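Plendano hand gripper

The Plendano hand gripper is a hand-held, two-finger gripping tool with a built-in wide-angle camera. It is used to record manual handling tasks, chiefly the folding and sorting of clothing, for the training of robot arms fitted with the same fingers. The tool has no drive of its own. The operator opens and closes the fingers with a lever in the handle, and the camera, mounted behind the linkage and looking along the fingers, records each closing of the grip together with the workpiece.

The design belongs to the Plendano series, which also includes a motor-driven version for mounting on a robot wrist. The two versions share the linkage, the finger blanks and the pads. Parts that wear can therefore be moved from one to the other, and the upkeep schedule described below applies to both except where stated.

Construction

The front end of the tool is a pair of mirrored four-bar linkages cut from matte black plate. Each side has an inner and an outer arm. The outer arms have a long triangular window, which lowers their weight and leaves more of the work in view of the camera. The arms end in round pivot pins, four in all, and a crossbar joins the two sides at the base of the fingers.

The fingers carry ribbed rubber pads on their inner faces. The standard pad is blue and is sold under the name Sornetti. The ribs run across the direction of pull and are meant to hold woven cloth without a high closing force. A smooth pad is also made for paper and film, but it is seldom fitted for clothing work, where it tends to slide on denim and canvas.

The lens has a very wide field of view, and straight edges away from the center of the picture are recorded as curves. This is corrected in software where a task calls for measurement. It is left uncorrected in most training sets, as the robot version uses the same lens and produces the same curvature.

Station setup

A garment station consists of a raised work surface, a soft or open-textured pad laid over it, and enough clear space on the near side for the operator to bring the tool in low. Ironing boards and padded tables are both in common use. Hard, polished tops are avoided for thin fabrics, as the fingertips skid on them before the cloth is lifted.

The pad should lie flat and should differ in tone from the garments to be handled. Pale gray mesh is suited to dark denim. Dark garments on a dark pad give a poor outline, and the person reviewing the recording may be unable to tell where the hem ends.

Lighting is set so that the inside of the grip can be seen when the fingers are open. A single lamp directly overhead throws the shadow of the linkage onto the pads. Two lamps placed to the sides, or daylight from a window together with one lamp, give a more even result.

Before the first recording of a session, the tool is held over the bare pad and opened and closed fully 7 times. The fingers should meet along the whole height of the ribs. If they touch only at the tips, the linkage is out of alignment and is reset as described under Pivot pins.

Garment checks

Jeans and jackets are treated as a separate class of work. Rivets, zippers, buttons and sewn-on decoration can cut or mark the rubber, and they also change how the cloth folds near them. The operator is expected to find such parts before gripping and to close the fingers on plain fabric beside them. Where a rivet must be gripped as part of the task, this is written in the session log so that the pads can be looked at afterward.

Jeans are usually laid out with the back side up, so that the pockets and the yoke seam serve as landmarks. The approach is made from the near edge, with the fingers open on either side of a shallow ridge of cloth. One finger is allowed to reach the fabric first and press it lightly against the pad. The second then closes toward it.

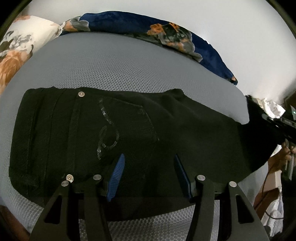
Pad wear and replacement

Pads are inspected after every 300 grips, or at the end of a session that included metal trim. The inspection is made by eye and by touch. Rounded ribs, glazing, and loose crumbs of rubber at the tip are all grounds for replacement. Small cuts that do not reach the base of the rib are left alone.

Lint is the more frequent fault. Cotton dust packs into the grooves and gives the pad a smooth face, with the same effect as wear. It is removed with a dry nylon brush worked along the ribs. Water may be used on heavily soiled pads, but they must be fully dry before use. Solvents, including the alcohol wipes used for the lens, harden the rubber and are kept off it.

To replace a pad:

1. Open the fingers fully and lock the handle.
2. Lift the old pad at its lower end and peel it toward the fingertip.
3. Scrape the finger face with a plastic blade until no adhesive can be felt.
4. Set the new pad against the lower stop, with the ribs level, and press it down from the bottom up.
5. Close the fingers on a folded cloth and leave them clamped for 7 minutes.

Pads are always changed in pairs. A new pad facing a worn one draws the cloth to one side as the grip closes, and the error is hard to tell from a bent arm.

Pivot pins

The pins run dry in plain bushings. Oil is not used in garment work, as it travels down the arms and stains the cloth. Fibers wound around a pin are picked out with tweezers. A pin that squeaks after cleaning is taken out and the bushing replaced.

Play in the linkage is checked by holding one finger still and rocking the other sideways. Movement that can be seen at the tip without the aid of a gauge is too much. Each pin is held by a small clip on its rear side, and a lost clip is the usual cause of sudden play. After any pin has been removed, the arms are squared against the crossbar before the clips go back on, and the opening and closing check is repeated.

Outer arms bend more often than inner ones, as a rule when the tool has been dropped or laid down on its side. They are not straightened. The part is swapped, and on the robot version the finger positions are then taught again.

Camera and cables

The lens is cleaned with a dry cloth at the start of each session and whenever the picture looks hazy. Fibers on the lens show up as pale, blurred threads that keep their place while the tool moves.

The camera mount has two screws, which are marked with a line of paint across head and plate. A broken line means that the screw has turned and that the view has probably shifted. Recordings made since the last good check are then compared with a stored picture of the closed fingers.

Cables near the station should hang clear of the work surface with enough slack for the full reach of the arm. A cable that drags over the pad can move a sleeve or trouser leg, and a fold disturbed in this way is normally discarded.

Variants

The Istton variant has longer fingers and a narrower crossbar, intended for bedding and towels. It takes the standard pad cut to length, with a second piece added at the base. The joint between the two pieces catches fine knits, for which the short finger is preferred.

The Avotiņš handle is a replacement grip for left-handed operators. It moves the lever to the other side and leaves the front end unchanged, so all of the procedures above apply. Handles of the first batch lack the lock used during pad changes, and a wooden wedge behind the lever serves the same purpose.

See also

Garment handling station
Four-bar linkage
Fingertip pad
Wide-angle lens correction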